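4.2 Where the mugs end up

I went into the Lumthorpe study expecting people to care most about how good the coffee was. They didn't, or at least they hardly wrote about it. Over 800 diary entries came in from the two shared offices, and the word that kept turning up was "mug" -- whose it was, where it had gone, why it was still on somebody's desk in May. I had 33 people keeping diaries at Joubert and 15 at the smaller Dreltari site, and both groups drifted to the same topic without any nudging from me.

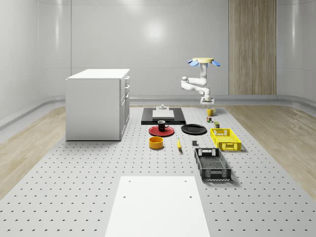 Figure 2. A small yellow mug on a work surface, with a multicolored cube in front of it.

I sorted the mug entries by hand (slow, but kind of fun!) into ones about ownership and ones about placement. Ownership entries were the grumpy ones. Placement entries were gentler, and a lot of them read like little maps: left of the printer, behind the plant, on the shelf by the window where it always goes. 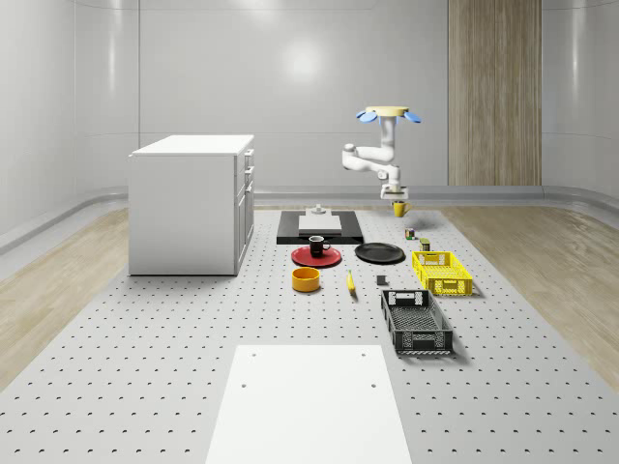 People at Joubert wrote more of the gentle kind, and I suspect the long counter there had a lot to do with it. You could leave a mug on it at 10 a.m. and feel it was still yours at noon. Dreltari had one narrow sink ledge, so every mug was in someone's way. I come back to the ledge in Section 5, where I compare these entries with the older Flurkero diaries.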